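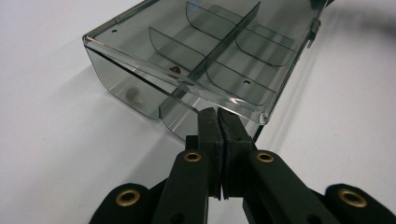
Monder 6 compartment storage box: long-term review

Small-parts storage is judged on three points in this workshop: whether parts stay in their own compartment when the box is carried, whether the lid still shuts after a winter of use, and whether a label will stick to it. The Monder 6 was bought to hold fixings for bicycle and lamp repairs, replacing a set of tobacco tins. It has been in use since October.

What it holds

Mine is loaded as follows: M5 bolts, M4 bolts, washers, brake cable ends, crimp terminals, and a mixed compartment of grub screws. The bolt compartment took 200 pieces of M4 x 10 with room left for fingers. Stock longer than M5 x 40 has to lie at an angle and is better kept elsewhere.

Loaded in this way the box weighed 237 g more than the Skakum organiser carrying the same parts. The difference is in the walls. The Skakum flexes when lifted by one corner and the Monder does not.

Part migration

Each box was filled, shut, turned upside down and shaken for two minutes. In the Monder, the thin M4 washers crossed into the next compartment on every run. Bolts, crimps and cable ends stayed put. Grub screws of M3 and smaller moved on one run out of six. The Skakum let everything below M4 through. The Haddad box, which has a foam sheet in the lid, let nothing through, but the foam sheds crumbs and the grub screws came out with bits in the hex sockets.

A sheet of thin craft foam cut to size cures the washer problem in the Monder. It also hides the contents, so I took it out again and put the washers in a bag.

Lid and closure

The lid closes with a firm push and needs a thumbnail to start it. With cold hands this is a nuisance. After a winter of daily opening the fit has loosened slightly, though it has not come open in a pannier. The Skakum catch broke at the hinge in its second month. The Haddad uses a sliding bolt, slower to work but still sound.

Cleaning

Chain oil wipes off with washing-up liquid and warm water. Do not use white spirit; one wipe left a dull patch on the underside. Dried threadlock does not come off at all. The corners of the compartments are hard to reach with a cloth and a cotton bud is needed.

Labels

Paper labels lift within a week if there is any oil about. Printed tape has held, provided the surface is degreased first. Paint marker rubbed off. Isport sells a sheet of pre-cut vinyl labels described as suitable for storage boxes; they fit, but the adhesive leaves a residue when they are moved, and I would not pay for them a second time.

Stacking

Two boxes stack without sliding on a level shelf. A third is unsteady. There is no interlock, and the Haddad is plainly better here, having feet that sit in the lid below. For a drawer it makes no difference.

Price and availability

The Monder costs a little more than the Skakum and well under the Haddad. Spare lids are not sold separately. My supplier was out of stock for most of the winter.

Rating

Rigidity: good
Closure: fair
Part retention: good above M4, poor below
Cleaning: fair
Stacking: poor

Suitable for bolts, terminals and general bench use. For watch screws or thin shims, buy the Haddad and replace the foam with something that does not crumble.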